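Fruit and Balls: Gallery Page, Grurevcombe Object Library

4 min read

The Grurevcombe Object Library lends small, ordinary things to people who need them for teaching, window displays, drawing classes, stage sets and tabletop work. The catalog stands at 1,109 items. Most of it is kitchenware, tools and packaging, and those have their own gallery pages. The play fruit and the plain colored balls are kept together at our Ilside room and go out in the same kind of box, so they share a page.

Borrowers often ask what the colors look like on a neutral surface before they reserve. Our catalog shots are taken on white paper, which makes yellow look thin and green look darker than it is. Gray is a better test. It is also closer to what most people have at home or at work, where a white background is rare.

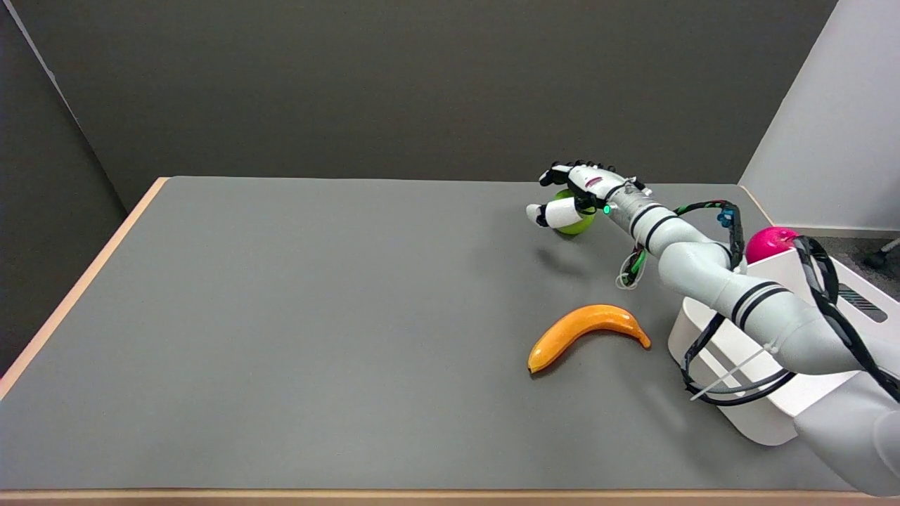
The balls are listed by color only. We tried listing them by size as well and it caused more trouble than it solved, as people measured across the widest point in different ways and then wrote to say the catalog was wrong. If size matters to you, ask at the desk and we will measure the one you want to borrow. Lime green and magenta-pink are the most requested. The darker blues are nearly always in.

Balls roll, and a level table does not always stop them. A folded cloth or a ring cut from a cardboard tube will hold one in place. Please don't use putty or double-sided tape. Both leave a film that picks up dust, and cleaning it off dulls the color. We had to retire several last February for that reason.

Bananas are the piece people notice first when they open a fruit box. The play ones lean toward orange more than a shop banana does, and they don't darken over the week. They sit steadily on the table with both tips pointing out to the sides. For drawing classes this is useful, as the curve stays the same from one session to the next. Teachers at the Merrick center ask for a banana and one ball together, so that beginners have a long curve and a round form to compare without too much else to look at.

If you are reserving for a class, put the number of tables in the notes box and not the number of people. We pack by table. A standard fruit box covers 2 tables. Larger groups should reserve early, because the fruit boxes are also used by the Bukberg playgroups and there are weeks when every one of them is out.

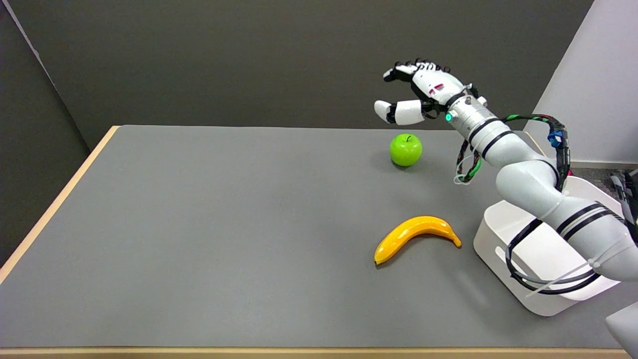

Shine is the other thing to think about when you choose fruit. Matte pieces are easier to photograph and easier to draw, and they hide fingerprints. Glossy pieces look better from a distance and under a single lamp. A glossy green apple like the one on this table throws a soft shadow behind it and keeps its bright color against the gray, and the short dark stem gives you something to line up with when you put it back in the same place. The banana is also easy to reset, with its darker tip at one end and its stem at the other. We suggest marking the position with a pencil dot on paper before you begin. If you are setting up a display that will be taken down at night, keep a quick sketch of where each piece goes.

Tables

The Ilside room has a few tables that can be booked by the half day. The tops are gray with a light wooden edge. The finish does not mind being wiped down, but the edge does, so please use a cloth that has been wrung out. Craft knives need a cutting mat. Tables have to be cleared at the end of the booking, and anything left behind goes to the desk.

Borrowing

Loans run for 30 days and can be renewed once if there is no reservation waiting. Last year we made 1,875 loans across the whole library, and the fruit boxes went out more often than anything except the wooden spoons.

Check the packing list inside the lid when you collect and again when you return. Each list has a space for remarks. A chipped stem or a scuffed side is worth writing down even if it was there when you got it. There is no charge for ordinary wear. Lost pieces are charged at the price in the catalog.

Wash play fruit in lukewarm water with a drop of dish soap and let it air dry. No dishwashers, and no bleach. Balls can be wiped with a damp cloth. Put everything back in the box dry, with the heavier pieces at the bottom.

Missing from this page

The pears and the lemons are not shown. The pears are being repainted and the lemons are on a long loan to the Merrick center. Both are still in the catalog and can be reserved for later dates. We are also looking for a second bunch of play grapes in dark red. If you have one you would like to give, bring it to the Ilside desk during opening hours.

Kitchenware is on the next gallery page, followed by tools and then packaging. The packaging page is short for now, with cartons and tins only. Jars will be added once the labels have been sorted out.

Page updated 3/15/25

Contact the desk | © Grurevcombe Object Library | Back to top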